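Clalludance: a README for my pile of odd little facts

Hello! I'm Ramiro Goicoechea and I collect trivia. Clalludance is what happened when the notebooks got out of hand and I typed the lot into one big file. There are 3,000 facts in it at the moment, on animals, food, the human body, old jobs, weather and whatever else caught my eye over breakfast.

What's in the file

Each fact gets one row, with a number, a short title, the fact itself (two or three sentences at most), a topic and a note of where I read it. There are 16 topics. "Bodies" is by far the fattest and "Bridges" is a bit thin, sorry. Two older lists are folded in as well: Drorka, which was all food and drink, and Biwott, my animal list. You'll still see those names in the "origin" column. I keep meaning to tidy that up.

How I check things

Around 2,000 of the rows have been checked against a second source, and these say "yes" in the checked column. The rest say "not yet". If I find out a fact is wrong I don't delete it, I move it to a file called Ruron, where the duds live (goldfish and their three-second memory went in first, naturally!).
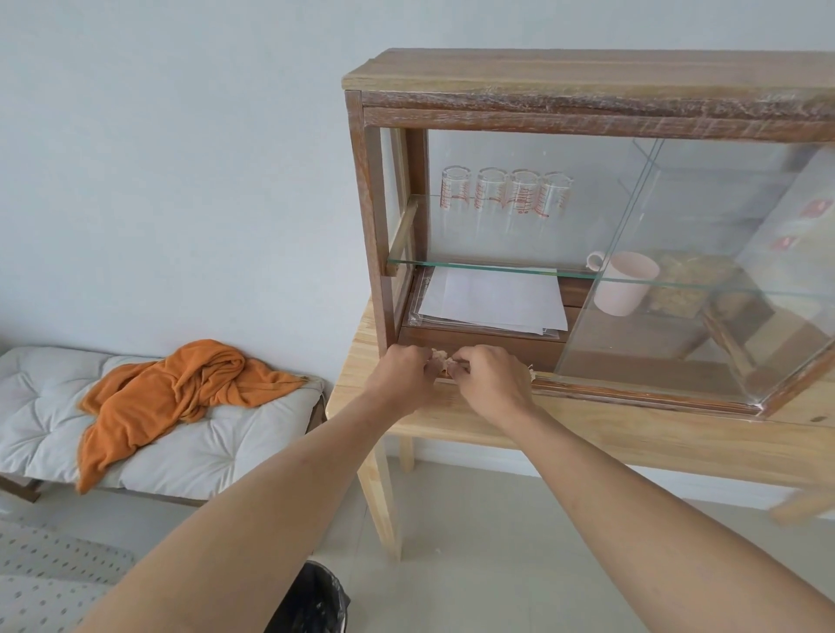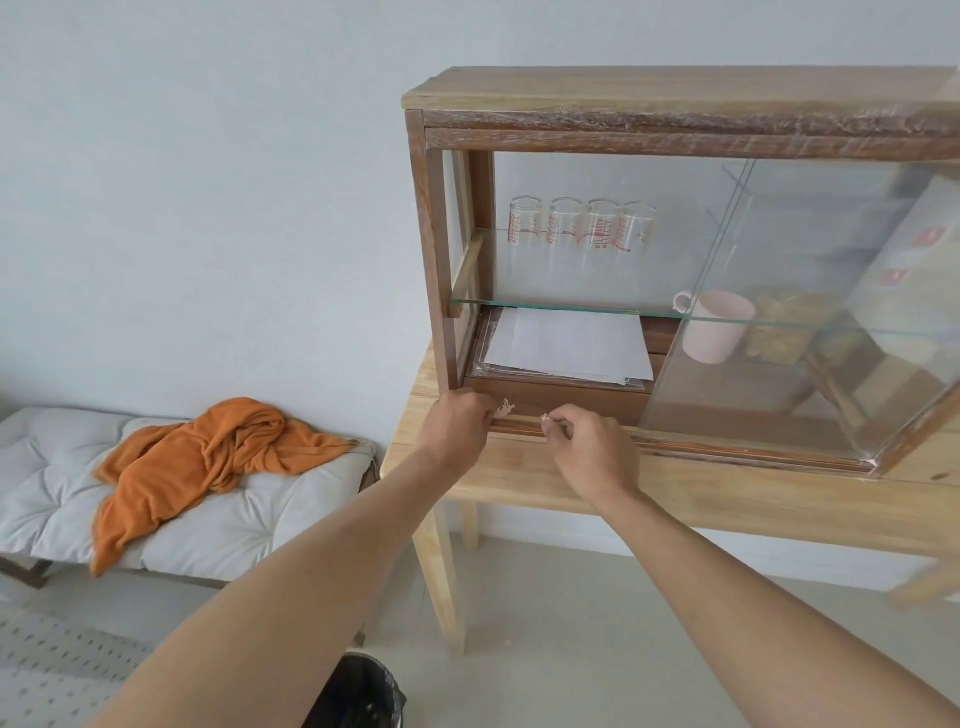 Household facts are the ones I get asked for most, so they have their own topic and a longer notes column. I like the ones you can try on something in the room: why sticky tape is easier to shift after a bit of gentle warmth from a hairdryer, why glass feels colder than wood when both have been sitting in the same room all day, why pine dents so easily under a fingernail. A wooden cabinet with glass panels, like the one there, would let you test the glass and wood one with two fingertips. Row 20 has the explanation (glass carries heat away from your skin faster), and it's still one of my favourites.

Using it

Open it in any spreadsheet program. Quizzes, newsletters, classroom walls, boring your relatives, all fine by me. Please keep the source note with the fact if you print it, and please don't use the "not yet" rows to settle a bet.

Known problems

A few facts appear twice under different titles. Some temperatures are in Fahrenheit because I copied them from old American books. The topic "Misc" has become a cupboard I'm scared to open.

I do a big update every February and little ones when I'm in the mood. Corrections are very welcome, preferably with the row number in the subject line!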